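Wesedbridge Terrace: progress report to funder
Posted 6/5/20 by Project Office, Junero Housing

Roof and wiring are complete on the Katona block. Kitchen fit-out stands at 70 per cent. Floor area released for sale is 2,134 sq ft. Roughly 90 metres of fencing remains.

Comments
"Is the Wosuler lane entrance staying?"
"Colour of the cladding looks good from the road."

We use cookies. Accept / Manage
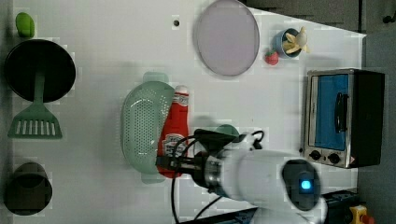
Red ketchup bottle beside a pale green colander.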